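6 min read
Shares 14 | Comments 2

3.2 Loose cloth and the open basket

Gatchalian's December notes on the Karkurach laundry rooms list 1485 put-away events, and in most of them the cloth was never folded. It was picked up in a bunch, pushed down into the basket and left to settle. We followed the same habit at Nisik, with one red cloth, a light blue basket with perforated sides, and three black frames lying on the same surface. The frames were left where they were.

A bunched cloth takes up more height than a folded one, and its folds can rise past the rim. We scored a cloth as put away if most of it was inside the walls, even when some showed above them. Baloyi used a stricter rule, so our totals should not be set beside theirs.

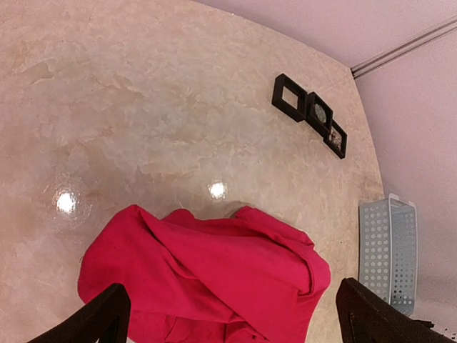
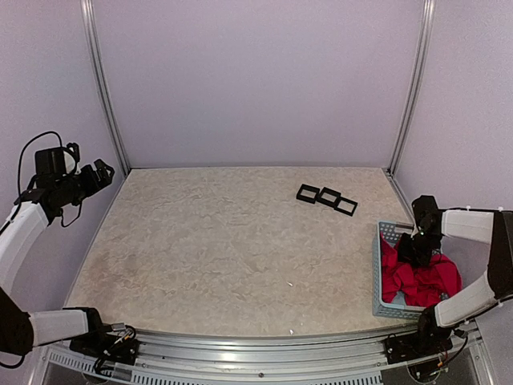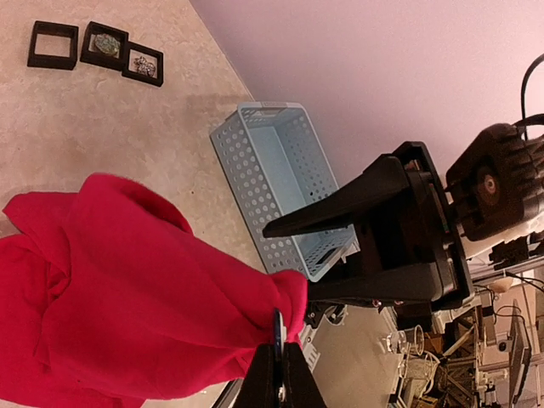 Figure 2. Red cloth on the surface (first), in the basket (second), and bunched beside the empty basket (third). Source: Jocelyn Gatchalian, Gronstead.

Frames that shifted during a trial were noted separately and are covered in Section 4.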